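How do I store long cloths so they do not get a hard crease?

Reading time: 2 minutes
Print | E-mail 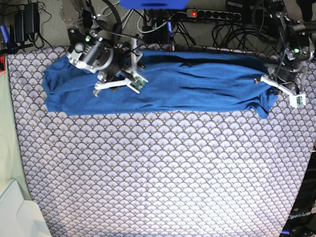

Blue cloth folded lengthwise on the patterned tablecloth.

Posted by Storik

Hello everybody. I have four long cloths for the dining table and a drawer which is only 30 cm wide. I fold each one lengthwise into a narrow band, then I fold the band again until it fits. When I take one out for guests, there are hard lines across it and I must iron everything again. The cloths are cotton, quite thick. The lengthwise folds do not disturb me so much – it is the short ones across that look bad. Is there a better method for a small drawer? I do not want to buy a new cupboard.

Clader

Roll it. I make the same long band first, smooth it with the flat hand from the middle to the ends, and then roll it from one end, not tight. A roll has no sharp line across. Look at the ends before you start. If one end hangs lower than the other, the roll becomes like a cone and will not stand straight in the drawer. I put a cardboard tube inside, from kitchen paper, and I have done it like this since June with good result. Please be sure that the cloth is fully dry, also in the hem.

Birer

just hang them over a trouser hanger, finished

Horgan

I agree with Clader about the roll, but for thick cotton the kitchen tube is too thin in my opinion. I use a tube from wrapping paper, cut to the width of the band. If you prefer to fold, fold the band in three parts and put a small towel inside each bend. It takes more place, so perhaps only two cloths will go in your drawer.

Last changed: October 15, 2025

Contact | Copyright | Back to top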